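Stumley cordless fabric steamer: five months in

I'd sworn off steamers after the last one spat rusty water down a white blouse, so I went back to the ironing board and sulked for a couple of years. Then the board's leg gave way and I thought, right, let's try again. I bought the Stumley from Flarkolier with my own money, before anyone asks.

It's a chunky little thing, a bit heavier than I'd like when the tank's full, and it comes with a heatproof glove, a brush that clips on the front and a bag that's slightly too small for all of it (why do they always do this?). Warm-up is quick enough. I switch it on, go and find the hangers, and it's hissing by the time I'm back.

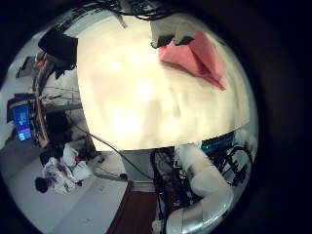 Linen is the big test for me and I'd call it a draw. Shirts come out soft and wearable, with the worst of the suitcase creases gone, but if you want a sharp collar you'll still need an iron. Viscose and cotton jersey are where it shines – I did a floaty dress in about the time it takes to boil an egg and was ridiculously pleased with myself! Curtains too, hung up in place, which saved me wrestling them on and off the rail.

The tank is my main grumble. You get 18 minutes if you stick to the low setting and far less on high, and the filler cap is fiddly with damp fingers. I've dribbled on the carpet more than once. The battery outlasts the water, so at least you're never waiting on both.

I had an Erka before this, the corded one, and that had a stronger blast but a flex so short I was practically ironing inside the wardrobe. A friend swears by her Geagea, though it's a big upright thing on wheels and I've nowhere to put it. For a flat with one cupboard the Stumley wins easily. 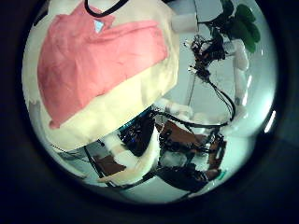 Can you use ordinary tap water in it?
The booklet allows it in soft water areas, but mine is hard as nails so I buy the de-ionised stuff, and I've had no white bits on dark clothes so far.

The brush is worth clipping on for wool coats, by the way. It lifts the fluff as well. Don't bother with it on anything silky, it drags.

Four stars from me. I'd have given it 5 with a bigger tank and a cap that behaves. Flarkolier sell spare caps, and I've got one on order.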